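# Arranging mixed beverages on a small two-tier shelf

Posted by **Maham Jadoon**, 16/05/2019

I supervise the refreshment point at the Khokhar reading room. We have been issued a small white two-tier shelf, which is to stand on a white tabletop against the rear wall. The stock consists of bottled water, canned drinks of several kinds and one clear glass jar.

The upper board is a plain rectangle with no raised edge. The lower board sits close to the table, and the clearance between the two is limited. I wish to establish a fixed arrangement that staff can restore at the close of each day without consulting me. Should the water be placed above or below? Is it acceptable to leave the cans on the open table in front of the shelf, or must everything be shelved? Visitors at present move items freely, and the cans in particular are seldom returned to the same position.

I would be grateful for replies from members who have maintained a similar station.

---

**Gerasimos Chrysikopoulos**

The arrangement should be determined by weight, height and frequency of use, considered in that order.

Begin with the glass jar. It is the item that would cause the greatest difficulty if it fell, and it belongs on the lower board. Set it well back from the front edge. Please ensure that its lid is closed before it is put away.

The water bottles may stand on the upper board. They are too tall for most lower tiers of this type, and visitors can read the labels without bending. A full bottle is heavy in relation to a light shelf, so the following points should be observed:

- Place bottles toward the middle of the board and not over the corners.
- Keep full bottles upright, with the labels facing outward.
- Limit the upper board to 2 bottles if the shelf shows any movement when touched.
- Check the screws at the corners of the top board when the shelf is first put into service, and again each December.

As to the cans, there is no objection to keeping them on the table. They should be grouped by kind, with identical cans next to one another, and a hand's width should be left between the group and the shelf. Without that gap, a person reaching for the water will knock the cans over. I would also advise against stacking them where the public has access.

At the Pliton office we keep a printed card with the approved layout inside the supply cupboard. The station there serves 58 members of staff, and the card has greatly reduced the number of inquiries I receive.

---

**Sohail Kakakhel**

Put everything on the shelf. A table with cans standing on it looks unfinished. We did this at Janetti and had no complaints.

> **Maham Jadoon** replied: Thank you. May I ask whether your lower board was high enough to accept a standing can?
>
> **Sohail Kakakhel** replied: I would have to measure. It was a larger shelf.

---

**Noreen Cheema**

I agree with Mr. Chrysikopoulos on the jar and the bottles. I would add two matters that have not been addressed.

First, the surface. White tabletops show rings and drips very readily. Cans that have been chilled should be dried with a cloth before they are set out, and the table should be wiped at closing. The underside of the lower board is easily forgotten. Lift the empty shelf to clean beneath it; do not drag it, as the metal legs may mark the table.

Second, the cans should remain loosely grouped. I formerly required straight rows at the Gania annex, and the rows were lost by the middle of the morning. A loose group with clear space around it is easier to maintain and remains presentable when one can is removed.
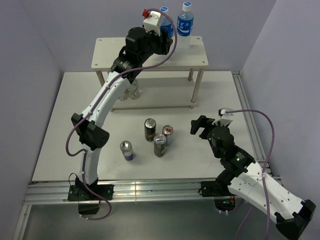 *Bottled water on the upper board, glass jar on the lower level, cans grouped on the table in front.*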